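Two-arm bench cell going in next to the packing tables – what happens to our jobs?
Asked in Workplace & Careers, March

I work in small parts at Gramside. We fill and cap sample bottles, sort pegs into trays and box up the finished kits. There are 29 of us across two shifts. Management has told us a two-arm bench cell from Skolberg is going in after the next shutdown and that it will take over the sorting "over time". They won't say how long that is.

We were told nobody loses hours for the first stretch, but people who have been on sorting for years are being asked to train as cell operators. Same hourly rate. I'm one of the people asked. I've never programmed anything and my computer skills are email and the roster.

What is the work like once you're the one looking after the arms? Is it more stressful? And should I be asking for a higher classification before I say yes? We do have a union but our delegate position has been vacant since last year.

3 answers

Answer 1 (accepted)

I've been a cell operator at the Dredham site for a bit over two years, after nine years on hand sorting, so I can tell you how it went for me.

You don't program it in the way you're picturing. Most of the day is setting out the work, starting a run, watching, and fixing what goes wrong. Our first bench was in a room off the office, well away from the floor, and we were rostered in there in pairs to learn it. You get used to working close to the arms.

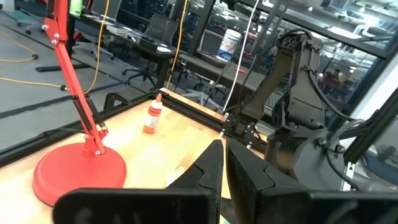

What changed for me

Less lifting and far less wrist pain. I used to strap my right wrist every shift and I stopped doing that in the first winter.

More standing still and watching, which is tiring in a different way. Hand sorting I could do while having a chat. With the cell you have to pay attention, and you notice at the end of the day that you've hardly talked to anyone. Two people asked to go back to packing for that reason and were allowed to.

More paperwork. Every stop gets logged with a reason. In our first month we logged 641 stops, and plenty of those were a peg lying over or a bottle put down in the wrong spot by one of us. It was down to 491 the month after. If your managers promise it will run itself from day one, don't plan your life around that.

The setting out matters more than anything. You learn to put the bottles where both arms can reach, keep the tray in the middle between them, and leave space around each peg so the fingers can close on it. People who were good at sorting by hand were good at this, because they already knew which parts cause trouble.
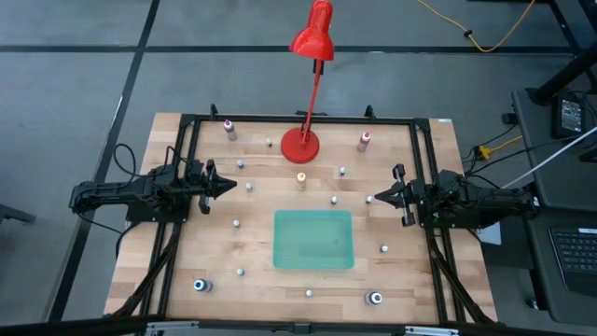

It took me six weeks before I was comfortable on my own, and I was one of the slower ones. The younger staff picked up the screens faster but were worse at spotting a bad batch of caps. Ask for your training to be in paid hours and ask who covers your old position while you're doing it. At Dredham the remaining sorters had to make up the numbers for a while and there was some bad feeling about that.

On pay – we got an allowance, not a new classification. It was $2,000 a year before tax. We only got it because four of us put our names to one letter before the training started. Once we were all trained there wasn't much left to bargain with.

Answer 2

Agree with getting it in writing. Ask for your new position description first and compare it with the one you're on now. If the new one has fault logging, start-up checks or training other staff in it, those are extra duties and you can make a case for a higher level. Also ask what "over time" means and whether you can return to your old job within a set period. Ours was three months. I'd ring the union office directly as well, they will still deal with you without a delegate on site.

Answer 3

We had the Han system, different brand, so I can't help with yours. It was OK. Wear good shoes.

Comment from the person who asked

Thanks all. I hadn't thought about doing a letter together. There are five of us on the list so I'll talk to the others at smoko before I sign anything. Does anyone know if the stop log gets used in performance reviews?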